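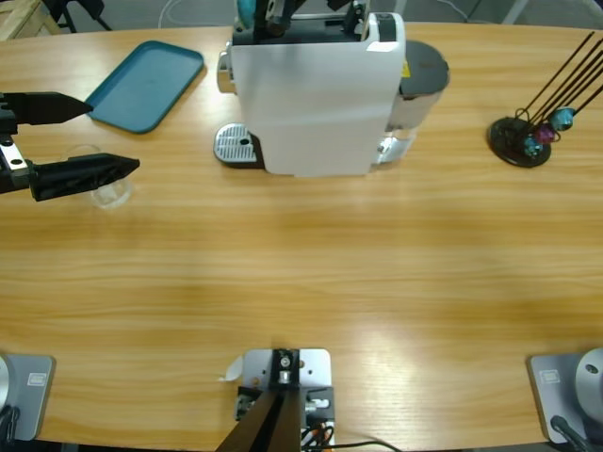 The most dangerous line in a robot program, in my opinion, is the one that says "try again." I have written this line many times and I was always glad when I wrote it. It makes a weak program look strong. Take the coffee task, which everybody who works with two arms seems to build sooner or later. One arm has its gripper at the capsule opening of the machine, and the other is on the left side of the table with its jaws open near a small clear glass that you can hardly see against the wood. If the second arm does not find the glass, what should the software do? Most software I have read moves back a little, looks again, and says nothing to anybody.

I want to argue against this silence. I do not want to argue against the retry itself. A person who reaches for a glass in a dim kitchen also corrects the hand several times, and it would be foolish to forbid this to a machine. But the person knows that the kitchen is dim. Our programs usually do not keep any memory that the thing was difficult, and so neither do we.

What the log does not say

When I worked on the Madura stack, we had a perception node, a planner and a controller, and each of them had its own retry. The perception node asked for a new pose when the confidence was low. The planner sampled again when it found no path. The controller opened the gripper and closed it again when the finger position did not match the expected width. Each retry was written by a reasonable person for a reasonable purpose. At the top, the task either ended with "done" or with "failed," and we reported the share of "done."

Then Venla Honkanen joined us, and she asked how many attempts were inside one "done." We could not answer. She spent a good part of August putting a counter in every layer, and after 398 runs we had a table which I still think about. The runs which looked equal in our reports were not equal at all. In one of them the gripper closed once. In another the three layers had asked each other for help 11 times, and the final word in the log was the same.

I remember that my first reaction was to feel a little insulted for my planner. It had been working very hard, and it turned out to be hard work caused by a pose that moved by a centimeter every time we asked for it. The planner was solving a new problem at each call. No search algorithm can be good enough for a target which does not stay in its place.
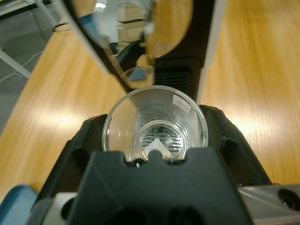
Transparent things make this worse, of course. A depth sensor often measures the table through the wall of a glass, or it measures nothing, and the color image gives only a rim and some reflections. So the pose estimate jumps. A well-meaning filter makes the jump smooth, and then the error arrives at the planner in a polite form. I would prefer to receive it in the rude form. If the estimator is not sure between two positions, let it send both, with the weights, and let the planner choose a motion which is acceptable for both. This is not exotic. It costs a wider message type and some uncomfortable meetings.

The argument for hiding

Fasil Sisay, with whom I have disagreed on this for years in a friendly way, defends the hidden retry. His point is that a layer exists to protect the layer above it. If the task code must read about every small difficulty of perception, he says, then we have no layers anymore, only one large program with folders. He also reminds me that an operator who sees too many warnings will stop reading them, and here he is completely right. At Brasisside I saw a screen with so many yellow lines that the operator had put a paper note over this part of the display.

I accept this, but I think he mixes two things. A layer may handle a problem without asking for permission, and it may still report that it did so. The report does not need to go to the operator. It can be one number which travels with the result: how much effort this answer did cost. The task code can ignore this number on most days. When the gripper is going to close on glass, it should perhaps not ignore it.

There is also the question of money, which engineers do not like to write about. A buyer compares success rates, and a vendor who counts difficult successes separately will look worse on paper than a vendor who does not. I have no good answer for this. I only notice that at Kjærgaard the people who asked for the effort number were the ones in maintenance, and they asked for it before anybody in the software group had the idea. They wanted to know which cell would stop next week. The success rate had never told them.
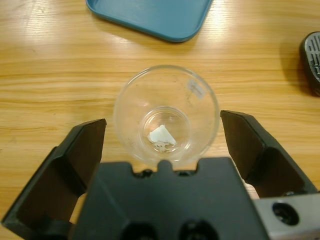
What I would ask for

First, one retry budget for the whole task, held in one place. If perception has used four attempts, the planner should know that fewer are left. Today the limits multiply each other, and a person who sets them to small values in three separate files believes that he was careful.

Second, a retry should have to change something. Another viewpoint, another grasp angle, a slower approach, anything. The same call with the same input is only hope with a loop around it – and if it works, we should want to know why. Usually it is a race condition.

Third, I would like the replay tool to open by default on the most expensive successes. Our tools open on failures, and this looks natural, but a failure has normally been studied already by the person who was standing there. On the Hevwood tool we changed the sort order, a change of eight lines, and in the first session we found a camera transform that was stale at the start of every run. It had never produced a single failure. It had only made the left arm look hesitant, and we had all agreed, without checking, that the glass was to blame.

Fasil has read this text and still thinks that the number will be ignored. He wants it at least to be optional in the message. I want it to be required, with no default value, so that a node which does not fill it will not compile.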